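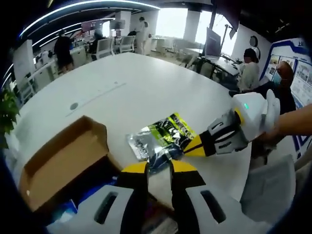
Figure 2. Wrist view from one of two hand-held grippers, with the second gripper at the upper right edge of a foil bag.

Unit 10: From Wrist Video to Gripper Commands

This unit covers the step between recorded demonstrations and a trained control policy. Students will use the Clollis toolkit, which reads paired recordings and writes one time-aligned file per episode. The class set contains 307 episodes.

Fisheye images must be handled with care. Straight table edges appear curved, and a single scale factor will not convert pixels to distance. Load the lens model before estimating any pose. Finger opening is measured from the colored tips, which remain near the bottom of the image throughout an episode.

People and furniture in the background carry no label. The Guvon planner should receive only the relative pose of the two grippers and the opening of each.

Before the lab session, complete the following:
Align the two streams and report the largest time offset.
Plot finger opening against time for episode 421 of the Zinitz supplement.
Mark the image in which you judge that contact begins, and state your rule.

Reading: Shih toolkit notes, section on latency.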